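**Forum: Workshop Practice › Motors and Drives › Assembly and Rework**

**Topic: Seating of the toothed disc over the stator – bench procedure for comment**

---

**putuvthorpe_bench** (topic starter)
April 2020

Members are invited to comment on the draft procedure for closing small disc motors at the Putuvthorpe repair bench. The present instruction sheet was written for the older Kernitz units and does not address the hub clearance on the newer ones. Two stators were returned to us last month with scratched windings, and in both cases the marks were on the side where the disc had been lowered first.

The draft reads as follows:

1. Cover the bench with clean plastic sheeting and wipe it down before any part is unpacked.
2. Lay the stator flat with the windings facing up. Inspect the gaps between the windings for chips and loose varnish.
3. Remove gloves. Check the toothed edge of the disc with the fingertips for burrs.
4. Bring the disc in at a slight angle, with one edge low, and level it only when the center is aligned with the hub.
5. Fit the small hardware last.
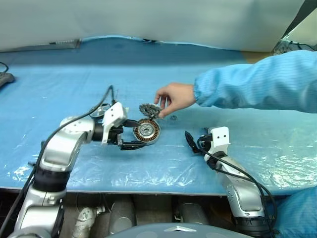 *Toothed disc held at an angle over the stator, bench with blue sheeting.*

Comments on step 4 are particularly requested. The sheet is to be reissued before the end of the month, and I would prefer that any objection be raised in this topic and not by separate message.

---

**fornitz_windings**

Thank you for posting the draft. I must disagree with step 4 as written. A tilted disc brings the teeth closest to the copper at the exact moment when the hand has the least control of it. Our own sheet at Fornitz requires the disc to be held level above the stator and lowered straight down. If the two returned units were scratched on the leading side, that would seem to be an argument against the angled approach.

I would also ask that the sheet state who checks the windings after closing. Ours requires a resistance reading before and after, both entered on the job card.

---

**kernitz_owner_568**

With respect to the previous member, a level approach is suitable where there is room for both hands. On the smaller stators the fingers meet the outer rim before the disc is down, and the operator is then obliged to drop it the remaining distance. I have closed over 568 of the Kernitz units and have used the angled method throughout. The condition is that the low edge must be kept above the rim, clear of the copper, until the center is aligned.

Step 4 should say so. "One edge low" is open to misreading.

---

**zalewska_stores**

My comments concern the bench and the small parts.

Please consider adding a tray. In the picture there is a tiny metallic piece lying by itself on the sheeting, a short distance from the work and below the hand. Glossy sheeting is easy to wipe, and for that I have no complaint, but small parts slide on it and a cuff will carry them to the floor. At Zalewska every loose item goes into a lidded dish before the main parts are brought together.

The second matter is sleeves. The sleeve shown is a loose one, gathered at the wrist. A gathered cuff is acceptable under our rules. An open one is not.

---

**putuvthorpe_bench**

The tray is accepted and will be inserted as a new step 2, with the remaining steps renumbered. The note on cuffs is also accepted.

As to bare hands, I expected an objection and have not received one. Does any member require gloves at this stage?

---

**fornitz_windings**

We require them for the stator and permit bare fingers on the disc. Skin oil on bare steel will mark it within days if the unit is stored open – this was the cause of a long dispute with one of our customers, and I would not wish to repeat it. If the unit is closed the same day, I have no objection.

I maintain my position on the level approach.

---

**kernitz_owner_568**

Gloves catch on the teeth. I do not use them for this step and would not sign a sheet that required them.

---

**putuvthorpe_bench**

The revised wording is given below for a last round of comment.

> **Step 5.** Hold the disc by its outer edge. Where there is clearance for both hands, lower it level. Where there is not, bring it in at a slight angle – the low edge is to remain above the rim and clear of the windings until the center is aligned with the hub. Do not release the disc above the stator.

> **Step 5a.** Bare fingers are permitted on the disc if the unit is to be closed the same day.

The resistance readings will be added to the job card. The form number remains 2,535.

---

**zalewska_stores**

Agreed. Kindly specify a lidded tray, as an open one was tried here for three weeks and was tipped twice.

---

**fornitz_windings**

I can accept step 5 with the clearance condition. Please record that Fornitz will continue to use the level method only.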